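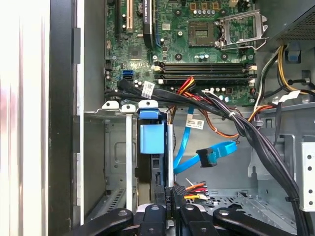
Open desktop case with an empty processor socket and four empty memory slots.

Pladilcombe Repair Log, data card

Version 2. Plain CSV, one row per job, UTF-8, commas inside double quotes where we remembered.

What this is

A record of things people carried into Pladilcombe village hall on Saturday mornings in the hope of carrying them out again in better condition. There are 3807 rows. Each row is one object on one visit: what it was, what the owner said was wrong with it, what we found, what we did and how it left the building. Toasters are well represented. So are lamps, radios, hedge trimmers, desktop computers, a great many zips, and one set of bagpipes which appears under both "textiles" and "audio" depending on who was at the desk.

The log began as a paper book, moved to a spreadsheet, and was then moved to a different spreadsheet by someone who disliked the first one. This release joins all three. The joins show.

Why we published it

People kept asking which makes of kettle were any good. We don't know, and the log won't tell you, but it seemed rude to keep saying so without showing our working.

Files

jobs.csv is the main table.
parts.csv lists spare parts used, linked to jobs by job_id. It has 874 rows, and fuses make up a depressing share of them.
categories.txt gives the 11 categories and what we meant by them at the time.
plilar/ holds the cleaning scripts. Plilar is the name of the tool and has no meaning that anyone will own up to.
CHANGES.txt is what it sounds like.

Columns in jobs.csv

job_id: a whole number. Not in date order. The paper book was typed up back to front, starting from the page it happened to be open at.

month: name of the month only, such as November. The day was often missing and sometimes impossible, so we dropped it for everybody.

category: one of the 11 in categories.txt. "Other" is a category. It is the most interesting one and the least useful.

item: free text, lower case. "hoover" means any vacuum cleaner of any make. We tried correcting this and were ignored.

complaint: what the owner said, as near as the desk could write it. Includes "makes a smell", "used to be louder" and "was my mother's".

finding: what the repairer thought was wrong. Blank means they didn't know or had gone for a cup of tea.

outcome: fixed, part fixed, advice given, not fixed, or left behind. See the next section before you count any of these.

minutes: time spent on the bench. Rounded up by the slow repairers and down by the proud ones.

returned: yes if the same object is known to have come back. Blank is not the same as no.

Reading the outcome column

"Fixed" means it worked when it left. We have no idea how it behaved at home. A radio that plays nicely in a village hall may have other views in a kitchen.

"Part fixed" covers a wide country. It might be a lamp that now lights but still leans, or a jacket with one good pocket out of two.

"Advice given" was meant for cases where the owner needed only a word or two, such as how to empty the filter. In practice it was also used when the repairer wanted to say "not fixed" but the owner was standing right there. Treat the two as one group if you care about the truth, and as separate groups if you care about our feelings.

"Left behind" means the owner didn't want it back. These rows are sad and there is nothing wrong with them.

Computers

Desktop machines are logged as one job each, however many things were wrong inside. If memory was added or a drive was swapped, look in parts.csv. Memory taken out of one machine and put into another appears once as a removal and once as a part used, so don't add those together and announce that we own twice as much memory as we do.

Nothing in the data describes what was stored on any machine. We didn't look, and if we did look by mistake we didn't write it down.

How it was cleaned

Run by plilar/tidy.py, in this order:

1. Names, phone numbers and house names removed from all free text.
2. Spellings of common items brought together. There were more ways to spell "secateurs" than you would think a small place could support.
3. Exact duplicate rows dropped.
4. Months filled in from the page header where the row had none.
5. Anything still odd left alone.

Step 5 was a policy decision. Earlier versions of the script were keen to help and turned every "iron" into "iron (metal)".

Known problems

Winter is thin. The hall heating is poor and so was attendance, so please don't write to us with a theory that toasters break less in the cold.

The same object may have more than one job_id with no link between them. Owners change their minds about whether it is the same kettle.

Sewing jobs are undercounted. The sewing table did its work quickly and its paperwork hardly ever.

Rows tagged Vina come from the hall up the valley at Vina, which used our forms for a while and had its own ideas about the minutes column. Filter on site if this matters to you. It probably should.

Rows tagged Owen come from the Owen Street chapel room. They never used "not fixed" at all. We admire this — and advise leaving them out of any success rate.

What not to use it for

Ranking brands. We recorded them only when the owner mentioned them, usually with some heat. Nor should it be used to decide whether your own appliance is safe. If it makes a smell, unplug it.

Terms

Use it, change it, pass it on, say where you got it. If you print a chart, please label the axes; we have seen some of the others.

Corrections

Send them as a plain text note with the job_id and what you think it should say. Notes are read on Saturday after the urn goes off, oldest first. Requests to have the bagpipes moved out of textiles are already on the list.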